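Painting a dresser white without the drips?? help

HevthorpeHills
9:40 pm
Ok so I bought an old dresser at an estate sale, paid 65 for it, solid as a rock but the finish is that orangey brown and I want it white for the corner of the spare room. Watched a bunch of videos and everybody says something different. Do I really have to sand all of it? Has anybody just used a bonding primer and gone for it? Top is the part I care about the most, it'll get stuff set on it.

cletus_paints
9:52 pm
Scuff sand. Don't need bare wood. 175 grit isn't a thing you'll find at the store so get 180, whole dresser takes an hour if that. Then wipe it down, then primer. People skip the wipe and then wonder why it feels like a beach.

Undik
10:03 pm
Disagree on the hour, took me a whole evening with the drawers. But yes scuff it. And if its orange it's probably going to bleed through white paint. Use the stinky shellac primer. Windows open.

HevthorpeHills
10:07 pm
stinky how bad, I have a bird

Undik
10:08 pm
Do it in the garage. Keep the bird far away from it, different building if you can.

fujimoto46
10:15 pm
Going to be the odd one out, I never sand. Degreaser, bonding primer, two coats of cabinet enamel. Done 8 pieces that way and only one peeled, and that one had been waxed.

cletus_paints
10:21 pm
one peeled out of 8 is not great man

fujimoto46
10:24 pm
It was WAXED. Nothing sticks to wax. Sanding wouldn't have helped either, just gums up the paper.

cletus_paints
10:26 pm
mineral spirits first then. anyway we're both telling her to clean it

HevthorpeHills
10:31 pm
Garage it is. What about the look though, plain white all over or leave the top wood? My sister says all white looks like a kids room. I kind of want all white, with hardly anything on it. Maybe a bowl for keys and one thing with color.

Undik
10:44 pm
All white is fine, your sister can paint her own dresser. This one's close to what you're saying
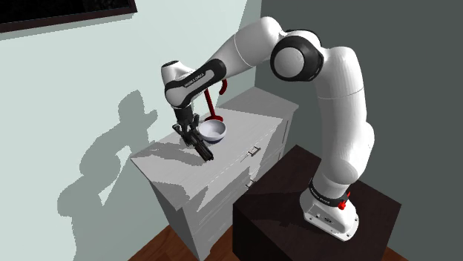
white dresser in the corner, white bowl, the red stand for color

I'd go a bit warmer than that on the walls but the dresser part I like. Red against white does a lot. You dont need much else up there.

HevthorpeHills
10:50 pm
Ooh ok yes the red. I have a red lamp in a box somewhere. Sold.

old_varnish_guy
11:02 pm
Can't believe I'm reading this. Solid wood dresser and you're all cheering her on to paint it. Strip it, see what's under the orange. Could be maple. Could be cherry! You can always paint later, getting paint out of the grain is misery.

fujimoto46
11:05 pm
here we go

HevthorpeHills
11:09 pm
I looked inside the drawers and it's pine I think? Knots everywhere.

old_varnish_guy
11:13 pm
Pine. Ok. Still would oil it myself but fine, go ahead. If it's knotty then Undik is right about the shellac, spot the knots twice before you do the whole thing or they'll show up yellow by next year.

cletus_paints
11:20 pm
agree with varnish guy for once. Also for the top: foam roller, thin coats, and let it sit. Dry isn't cured. I put a vase on mine after two days and it pulled a ring right off. Give it a couple weeks, felt pads under anything after that.

HevthorpeHills
11:24 pm
Weeks?? ugh. Ok. Do I need a clear coat over the white?

Undik
11:31 pm
Not if you buy real cabinet enamel. Some clears go yellow over white, oil poly is the worst for it. Water based is ok if you must.

fujimoto46
11:33 pm
No clear. Third coat on the top only. Pull the knobs off first and number the drawers on the back, they never go back in the same otherwise.

HevthorpeHills
11:36 pm
Didnt think of the drawers. Thanks all, getting primer tomorow and starting with the back panel so I can mess up where it doesn't show. Will post when there's a coat on.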